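Jusari block set and work surface: progress report to Ninivex
Prepared by Flumarwood, 8th May

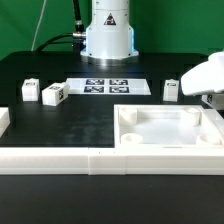
1. Reporting period and status

The report covers work from the start of March to the date above. The Jusari set consists of plain white rectangular blocks carrying printed black-and-white tags, a flat calibration sheet printed with four square markers, a matte black work surface and a plain green backdrop. The purpose of the set is unchanged from the funding application: to provide a small group of near-identical objects that can be placed in any orientation on a tabletop and identified afterwards from their tags alone.

Status against the work plan is as follows.

Work surface: complete.
Backdrop: complete, subject to the lighting item in section 5.
Calibration sheet: complete. Second printing accepted.
Blocks: working set in use. Spare set on order from Suksawat.
Tags: design frozen. Adhesive change under trial.
Placement trials: in progress.
Written procedure: draft two circulated internally. Not yet released.

One deliverable, the written procedure, is behind schedule. The revised timing is given in section 8.

2. Work surface and border

The matte black finish was retained. A satin sample was tried early in the period and rejected. Under the overhead lights it produced a pale reflection along the front of the table, and a tag on the lower part of a block face lost contrast when it fell within that reflection. The matte finish marks more easily. Fingerprints and adhesive residue are visible on it at low angles, and the surface now gets wiped down with a damp microfibre cloth before each session and left to dry before any block is put out.

The raised white border was also retained. Its main function is to stop blocks from being pushed off the surface, but it has a second use that was not in the original specification. It gives a consistent high-contrast boundary against the black, and the straightness of that boundary is a quick check that the view has not shifted between sessions. We have added this check to the draft procedure.

Two points remain open on the border. Dust collects in the angle between the border and the tabletop and is awkward to remove with a cloth. A soft brush has been added to the cleaning kit. The white finish is also close in tone to the blocks, so a block resting directly against the border has a poorly defined lower edge when seen from across the table. Placement against the border is therefore recorded as a separate condition in the trial log and those records are not pooled with the rest.

3. Calibration sheet

The sheet lies flat on the tabletop with its markers in a two-by-two grid. Each marker is a black square containing its own pattern of white cells. The first printing was withdrawn in March. It had been output on stock that curled at the corners after a few days in the heated room, and the curl was enough to change the apparent shape of the rear markers when viewed at a low angle. The second printing is on a heavier stock and has stayed flat to date.

Placement of the sheet near the back of the tabletop leaves the area in front and to either side free for the blocks. The alternative was a central position, which gave slightly better geometry but took up the most useful part of the surface. Blocks placed on top of the sheet covered one or more markers and the session had to be stopped and reset. The rear position has removed most of these stoppages. It has not removed all of them, as a tall block standing in front of the sheet can still hide part of a front-row marker from some viewpoints.

The sheet is held at its position by measurement from the border at the start of each session. Fixing it permanently was considered. We have deferred that decision until the spare sheets arrive, as lifting a bonded sheet from the matte finish is likely to damage both.

4. Blocks and tags

The working layout uses four blocks. The number was set by the trial design and is a compromise between variety of arrangement and the risk of one block hiding another. The blocks are left apart from one another, on both sides of the sheet, and at different attitudes. Upright blocks present the tag on the top face most clearly. A block that is tilted or turned may present a side tag as well as a top tag, and this has been the more demanding case for the identification record.

Tag size differs between faces. The side-face marker is the easier of the two to read from the front of the table. The top-face tag is small and is seen at a shallow angle from most working positions, where it can reduce to a narrow dark patch. Enlarging the top tag is the obvious remedy but leaves too little white margin around it, and the margin is needed for reliable reading. The size has been frozen at the current value and the limitation will be stated in the procedure.

A total of 1,550 tags have been printed to date, including rejects and the stock held for the spare set. The principal causes of rejection, in descending order, were:

skewed cutting that left an uneven margin
toner cracking where a tag had been flexed before application
bubbles under the tag after application
duplicate identifiers within one print run

The last of these was an error in our own print file and was corrected within the period. All sheets from the affected run were destroyed, and the tag register now has to be checked against the print file before any run is released.

Adhesion is the main outstanding technical item. Tags applied with the original adhesive have begun to lift at the corners after repeated handling. A lifted corner casts a small shadow across the outer cells and, in the worst instances, the identifier is not read. The replacement adhesive grips well but is difficult to reposition, and the person applying the tag has one attempt at getting it square. A simple card template has been made to guide application. Results so far favour the replacement adhesive with the template, and we expect to confirm the change when the spare blocks are tagged.

5. Backdrop and lighting

The bright green backdrop was selected for its separation in colour from everything in the Jusari set, which is otherwise black and white. It has performed as expected. The outline of the working area at the rear is unambiguous where the backdrop is in clear view.

The lighting item concerns colour cast. Green light reflected from the backdrop is measurable on the white rear faces of blocks placed close to the back of the table. It does not affect tag reading, as the tags depend on light and dark only, but it does affect any comparison that relies on the blocks being a neutral white. Moving the backdrop further from the table would reduce the cast. The room depth permits a small move only, and this will be tested before any change to the lamps is considered.

6. Placement trials

The trial log holds 812 placement records. Each record gives the attitude of the block, its position relative to the calibration sheet, the faces on which a tag could be seen, and whether the identifier was read correctly. Records are entered during the session and checked against the stored views afterwards.

The findings at this stage are provisional.

Identification is most dependable for blocks standing upright in the middle depth of the table. Tilted blocks with a side tag facing forward are read almost as well. Tilted blocks with the side tag facing away are the weakest group, and performance there depends almost entirely on the top tag. Far-left and far-right positions show no consistent penalty once the view angle is taken into account. Blocks that partly hide one another account for a disproportionate share of missed readings, and the layout guidance will set a minimum gap.

We have not yet carried out the repeatability exercise, in which a second operator rebuilds a recorded layout from the log. It requires the written procedure in its released form.

7. Expenditure

Expenditure charged to the grant in the period was $2,869. This covers tag and sheet printing, both adhesives, surface finishing, the backdrop material and the deposit on the spare set from Suksawat. No staff time has been charged against the materials line. The balance of the Suksawat order falls due on delivery and is within the approved budget. No variation is requested.

8. Schedule and risks

The written procedure was due with this report. Draft two is complete except for the tagging section, which cannot be finalised until the adhesive is confirmed. Release will follow tagging of the spare set. The repeatability exercise follows directly after that.

The main schedule risk is late delivery of the spare blocks. If delivery slips, the adhesive change can be confirmed on the working set, but this would mean stripping tags that are in current use and suspending the placement trials while it is done. We would prefer to avoid this and will advise Ninivex before taking that course.

A lesser risk is dimensional variation between the working and spare blocks. Suksawat has been sent the drawing and the tolerance, and incoming blocks will be measured on receipt - any outside tolerance will be returned untagged.

9. Items for Ninivex

Please confirm that the later release of the written procedure is acceptable. Please also advise whether the tag register is to be supplied with the final set or held at Flumarwood and issued on request. The current register and the trial log are available in spreadsheet form.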